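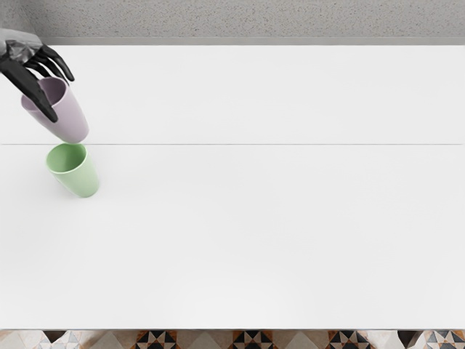
Jan 12, 2019
Theerawat Wiriya

Back at the bench after the holidays, and very glad of it, even with the Sullville studio as cold as it was. The job is still the slip for the spring tumblers, and I spent most of the morning sieving the new Horkemik clay and talking to it nicely. The shape I have in mind is the plain one, like the lavender cup tilted over the light green one, wider at the mouth and narrower at the base, and I would love a pair of glazes in those two soft colors with a matte finish to match. Green I think we can get to. Lavender has beaten me twice already (it went gray both times, poor thing).

Mixed 4 test batches and let them sit 40 minutes before pouring. Batch 2 came out of the mold cleanest, with a lovely even wall. Batch 3 stuck at the foot and I had to coax it with a wooden knife, and I'm afraid I was not as patient as I should have been. Suominen, if you get in before me, the wet ones are under plastic on the low shelf, so please let them be!

Still to do: weigh out the Fernero stain in smaller steps, label the tiles properly this time, and ask whether the big kiln will be free before April. The sieve needs a new mesh too.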